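The Orko Steamer, After a Whole Summer of Wrinkles

Posted November 14, 2025

I should start by saying that I grew up in an ironing house. My mother ironed pillowcases, dish towels, my father's handkerchiefs and, during one very rainy July, the living room curtains while they were still hanging up. So when my friend Odette Carré told me she had given her iron away and was living entirely on a handheld steamer, I thought she'd lost her mind a little. Then she came over for dinner in a linen dress without a crease in it, and I ordered the same one that night before the dishes were done.

The one she has is the Orko, the middle size, in a sort of oatmeal color (there's a green too, but it was sold out and I'm not patient). It comes with a little brush that clips on the front, a heat glove, and a hanging hook that I put in a drawer and have not seen again. The cord is nice and long, long enough that I can stand by the closet door and still have it plugged in behind the bed.

Let me tell you what it's good at, because it's good at a lot! Anything with some drape to it, blouses, summer dresses, the soft kind of trousers, comes out beautifully. You hang the thing up, pull the hem down gently with your free hand, and go slowly from top to bottom. My mistake for the first few weeks was waving it around as if I were watering the tomatoes. Slow is the whole trick. Urmila Vishwakarma at work taught me to do the inside of a shirt first and then the outside, and it does make a difference, especially across the back where you've been sitting against a car seat.

Knits are where I fell in love with it, though. An iron always left my sweaters and T-shirts flat and a bit shiny, and the hems went wavy on me. With steam you hold the head a little way off the fabric, let it relax, and smooth it with your hand once it has cooled down.

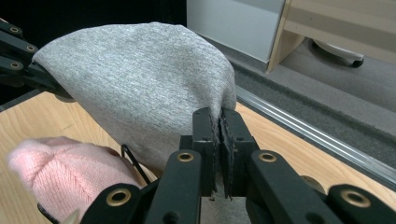
Can you steam a knit while it's lying flat on a table?

It's better to hang it or hold it up, so the steam can pass through the fabric. If the sweater is heavy and you're worried about it stretching, lay it over a thick towel and keep the head an inch or so above it.

Now for the grumbling. The tank is small. I can get through 3 shirts comfortably, and then I'm back at the kitchen sink with my little cap in my hand, trying not to lose it down the drain. It also spits if you tip it too far forward, and it spat on a silk scarf I'm fond of (the marks washed out, thank goodness). And please don't expect it to put a sharp crease in anything. For a proper collar or a tablecloth, I still drag out the old Derkach iron, which weighs as much as a Thanksgiving turkey and will surely outlive me.

It heats up fast, and it's quiet enough that I use it in the morning while the rest of the house is asleep. I've stuck to distilled water, and so far there's no white crust around the nozzle. Odette uses tap water and says hers has started to sputter, so take that for what it's worth.

Would I buy it again? I would, and I've already got a second one tucked away for my niece, who starts her first office job after the holidays and owns nothing but cotton shirts. The green one came back in stock, so she gets the green, and I'm trying very hard to be gracious about it.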